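Print this page | E-mail this to a friend

Paper-folding station with two hand-held grippers: fingers lose the sheet after some hours

Posted in: Grippers and Tools > Care and Repair

Vlastimil Vondráček

Good morning to all. I look after one station in our office where people use two hand-held grippers to pick, turn and fold white paper on a table. The station is called Treststead by my colleagues, after the old name on the room plan. English is my second language, so please excuse if some word is strange.

My trouble is the following. In the morning the fingers take one sheet from the table without difficulty. After lunch the same fingers slide on the paper, or they take two sheets, or they close with one tip a little higher than the other. We have changed the paper to a heavier one and the result was the same. The yellow tips do not look damaged to me, but I am not sure what I should look for. The cable of the second gripper also gives me worry, it pulls when the operator reaches to the far side.

The working place, so that you know the distances: 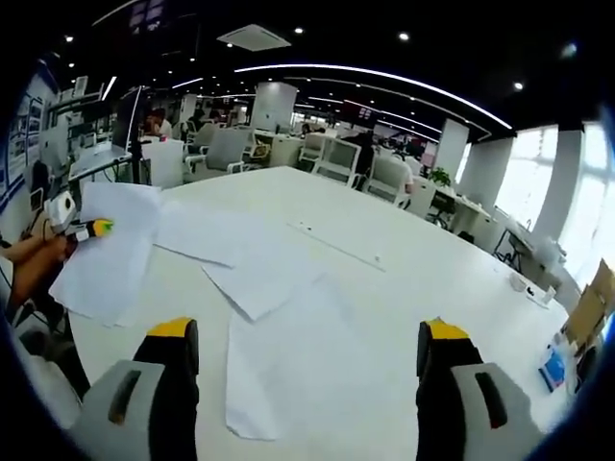
What I have tried already

I cleaned the tips with a dry cloth. I closed the fingers by hand forty or fifty times and listened for noise, and I heard a small click on the right side only. I moved the papers nearer to the operator. I have not opened the housing, and I would like to avoid it if it is possible. The unit number is 434, if it matters to somebody who has the same series from Trostano.

Is it the tips, the alignment, or the way we work? In which order would you check?

Thank you in advance.

Dolores Yazzie

Hello Vlastimil. We had the same with paper and the cause was dust. Paper leaves a very fine powder and after some hours it makes the tip smooth like soap. A dry cloth only moves it from one place to the other. Do it in this order:

Switch off and let the fingers stand open.

Wipe each tip with a cloth which is slightly damp with clean water, from the root to the end, and wait until it is fully dry.

Look along the tip from the side, against a window. If the surface shines, the tip is worn and must be changed. Change both tips of one gripper together, also if the other one looks good.

Close the fingers slowly on one single sheet and pull the sheet by hand. You should feel the same resistance on the left and on the right.

For the click I would look into the long slot in the housing with a small lamp. In ours there was a piece of torn paper, the size of a fingernail, and I took it out with plastic tweezers. Please do not use metal ones.

The cable should hang free beside the table and never lie under the sheets. Ask the operator to stand at the side and to reach over the table from there.

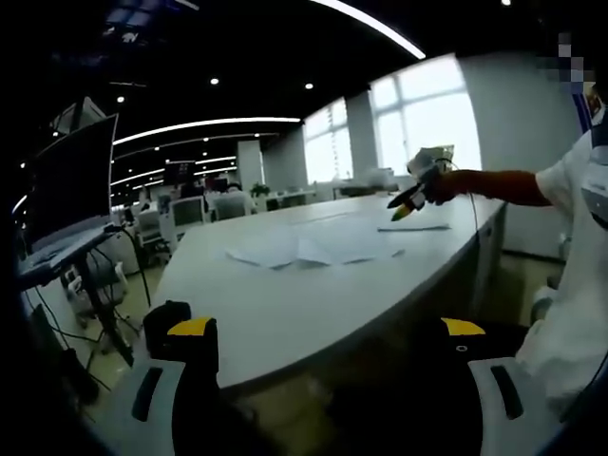
The second gripper at work over the sheets, with its cable hanging beside the table edge.

If it pulls at the far side, move the paper and leave the cable as it is. A tight cable turns the wrist a little and then the tip arrives crooked.

Wilmer Espinoza

Just buy new tips from Guzmán, problem finished. We change them every June and never clean anything.

Jhosep Carhuamaca

I agree with Dolores about the dust, but for the two tips at different height I want to add something. On our grippers it came from pushing the finger sideways against a standing bundle of paper. The bundle is stiffer than it looks, and with many sheets together it presses back quite strongly.

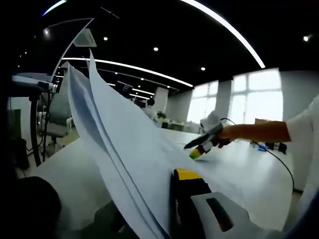
Reading time: 2 min

So please check how your people hold a bundle. The finger can touch it at the side, but it should not carry the weight. After each bundle we open and close two times in the air, and one person looks if the tips meet at the same level. If they do not meet, we loosen the screw of the finger a half turn, close the fingers on a flat piece of card, and tighten it again while they are closed. It needs no opening of the housing.

Write down the hour when the sliding begins. With us it was always after 46 bundles, and from this we decided when to clean.

Contact us | Copyright Welness Community Help | Back to top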